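Suche Suchbegriff eingeben Los

Startseite > Institut > Über uns
Seite drucken | Per E-Mail weiterempfehlen

Über uns: Arbeitsgruppe Manipulation am Posetti-Institut

7. Oktober, Redaktion: Wanpen Kaewmanee

Die Arbeitsgruppe Manipulation untersucht, wie Roboterarme alltägliche Handgriffe aus einer begrenzten Zahl vorgeführter Bewegungen erlernen können. Sie gehört zum Fachbereich Automatisierungstechnik und wird von Dr. Wai-kit Siu geleitet. Die Koordination der Versuchsreihen obliegt Wanpen Kaewmanee.

Im Mittelpunkt steht das Verfahren Gostus. Es zerlegt eine vorgeführte Bewegung in kurze Abschnitte und ordnet jedem Abschnitt einen Bezugspunkt am Zielobjekt zu. Als Standardaufgabe dient das Einstellen von Geschirr in ein Abtropfgestell aus Holz, dessen Stäbe nur schmale Zwischenräume lassen.

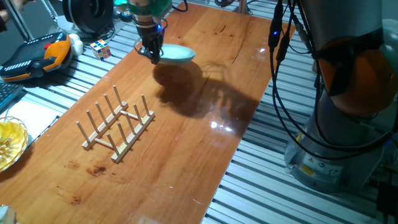
Methode

Jede Versuchsreihe beginnt mit 40 Vorführungen, die von eingewiesenem Personal aufgezeichnet werden. Aus diesen Daten wird ein Bewegungsmodell berechnet, das anschließend in 500 Durchläufen auf der Anlage geprüft wird. Lage und Ausrichtung des Gestells werden zwischen den Durchläufen nach einem festgelegten Plan verändert. Als gelungen gilt ein Durchlauf, wenn der Teller nach dem Öffnen des Greifers selbstständig zwischen den Stäben steht.
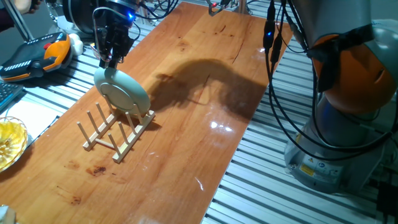 Greifer mit hochkant gehaltenem Teller am Abtropfgestell.

In der im August abgeschlossenen Reihe wurde Gostus mit einem Verfahren ohne Bezugspunkte verglichen. Die Zahl der Fehlversuche sank auf ein Drittel. Verbleibende Fehler traten überwiegend beim Absenken auf, wenn der Tellerrand einen Stab berührte. Der Bericht und die zugehörigen Messdaten können bei der Arbeitsgruppe angefordert werden.

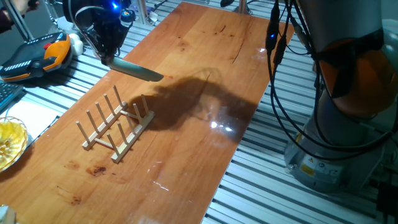 Die Übertragung auf andere Gegenstände bildet den zweiten Schwerpunkt der Gruppe. Flache, längliche Objekte stellen andere Anforderungen an die Bahnplanung als runde Teller. Bei der Messerklinge im Greifer, deren Spitze schräg nach unten bis knapp über das Holzbrett reicht, muss das Modell den Abstand zur Unterlage bis zur Spitze hin berücksichtigen. Hierfür wird Gostus derzeit um eine Beschreibung der Objektgeometrie erweitert.

Zusammenarbeit und Lehre

Die Arbeiten erfolgen gemeinsam mit der Taltell GmbH und der Stiftung Srisuk, die 2 Promotionsstellen für die Dauer von 3 Jahren fördert. Studierende höherer Semester können sich im Rahmen von Abschlussarbeiten an den Versuchsreihen beteiligen. Anfragen sind schriftlich an das Sekretariat der Arbeitsgruppe zu richten.

Seite drucken | Per E-Mail weiterempfehlen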